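Storing spare power cords – hang them or box them?

Home Workshop Forum > Storage and Organizing
Thread started January 26, 2023

stalletti72
Posts: 3353

I'm redoing the utility room and have reached the cords. Power cords, monitor cords, adapters from things I no longer own. They have been in a plastic tote since we moved in last July and every time I need one I pull out the whole knot.

My plan is to fold each one into long loops, put a cable tie on it and hang it on the wall. My brother-in-law says this ruins cords and they should be coiled in a circle and kept flat in a drawer. Is he right? I don't have a drawer to spare.

flatpack_dad
Posts: 4

Hanging is fine. I've done it in the garage for years. Just don't hang them by the plug.

Rareck
Posts: 1000

Depends on how tight you fold. The cord can take a wide loop all day long. What it won't take is a sharp crease at the top of every loop with the tie pulled down hard in the middle. Leave the loops open at the bend and the tie just snug enough that it doesn't slide.

I do mine in long loops with a tie near the middle.
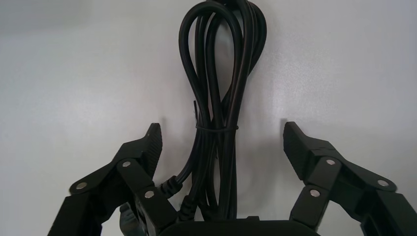
The other thing I watch is the strain relief, the ribbed part where the cord goes into the plug. Most of the dead cords I've thrown out failed right there, from being bent back hard against the plug. Let that end hang free and point wherever it wants to. If there's an adapter on the cord, the weight should be on a shelf or in a bag, not pulling on the cord.

stalletti72

Thanks. Plastic ties or Velcro? I have a big bag of the plastic ones left over from a fence job.

dhillon_k
Posts: 72

Velcro. Plastic ties are for things you don't plan to undo. You will want a cord in a hurry, you'll go at the tie with a knife and you'll nick the jacket. I've done it twice. Once it went through to the copper and the cord went in the trash.

Rareck

I use side cutters and have never nicked one. Slide the flat side along the cord and snip at the head of the tie. For cords I touch once a year I don't see the point of paying for Velcro.

dhillon_k

You have side cutters in your pocket. Most people have a kitchen knife. A roll of hook and loop costs less than one decent power cord and you can cut it to any length you like.

flatpack_dad

Bread bag clips work too for the thin ones.

Komen
Posts: 1000

I'm going to disagree with all of you and say box them. I hung mine in a laundry room for two winters and they got dusty and a bit sticky. Now each cord goes in its own zip bag with a label saying what it fits. The bags stand up in a shoe box like file folders. It takes up one shelf.

The label matters more than the loops. A black cord looks like every other black cord once it's off the device.

stalletti72

The labels are a good point. I already have two adapters and no idea what they belong to.

Komen

Check the output voltage printed on the adapter and write that on the label at least. If you can't match it to anything in the house, recycle it.

dhillon_k

Agree on labels. Still say hang the heavy ones though. A thick cord in a zip bag just springs open and splits the bag.

Rareck

Same here. Thin ones in bags, thick ones on hooks. And use a fat hook or a piece of dowel – a bare nail puts all the weight on one spot.

stalletti72

OK, going with dowel pegs for the thick cords and Komen's shoe box for the rest. I'll use up the plastic ties on the ones I never touch and buy a roll of Velcro for the others. Does anyone know if masking tape labels stay on through the summer? The room gets warm.

Komen

Masking tape dries out and falls off. Use a paper tag on a string.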